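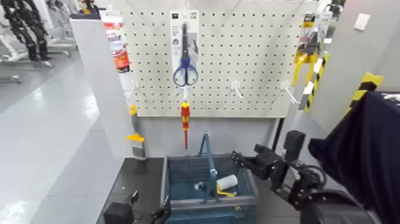 Peg hooks on a display board: spacing for mixed hand tools

Posted in Workshop and Storage, 2021-06-20

Jytte Grímsdóttir

I'm laying out a white perforated pegboard above a dark gray counter. The stock is mixed: carded items (scissors, a yellow-handled tool in a blister pack) and bare items such as a screwdriver, a putty knife and a trowel. The carded items hang along the top. The bare ones go on four single hooks set at much the same height.

The scissors card sits directly over the screwdriver hook. I can lift the screwdriver off without moving the card, but the gap looks tight. Should I drop the hook a row or two? I also have to decide where the trowel goes, and whether the paint roller should hang at all or stay in the basket on the counter.

Hooks are Stirkevix single prong, 102 mm. I have 3 spares.

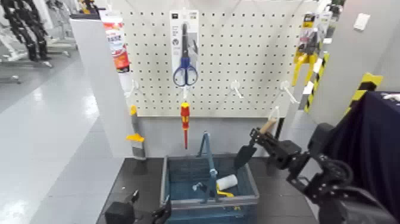 Hook positions, with the basket on the counter.

Plirinau

Leave the screwdriver hook alone. Clearance is set by the handle, since the shaft hangs free and takes up almost no width. Measure from the bottom of the card to the top of the handle. If you can get two fingers in there, it's enough.

Your hooks are long for this. A 102 mm prong lets a light tool slide forward when the board gets bumped. If the tip is turned up, fine. If it's straight, put a rubber stop on it or go shorter. Check the lower end of each hook too: it should lie flat on the board, and if it rocks, the hole is oversized for the wire.

The roller can stay in the basket. It is bulky for its weight and would block the holes on both sides.

yang_k

just use tape outlines. draw around the tool and you always know what goes where

Riduveo

Tape is fine on a solid panel, but it covers the holes and leaves adhesive in them when you rearrange. Use a small label above each hook. 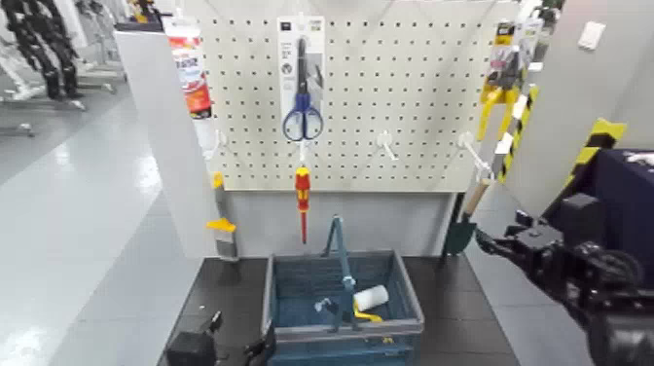
Trowel placement depends on blade width and on which side of the board you can reach freely. A blade is wider than a shaft, so it needs open board around it, and a middle hook wastes that space twice. The outer right hook suits it: with the trowel there, blade down, the hook to the right of the screwdriver is still free and the two tools are well apart. I would keep that free hook as a buffer.

The putty knife can stay low on the left with the blade down. It doesn't need a hook on the main board.

Before you commit, load everything and pull down gently on each hook in turn. My own board is 336 mm deep in the hole field and I moved the hooks twice before July last year, both times for blade width.

Jytte Grímsdóttir

Thanks. The tips are turned up, so I'll keep the long hooks. Trowel goes on the far right, roller stays in the basket. I'll skip the tape.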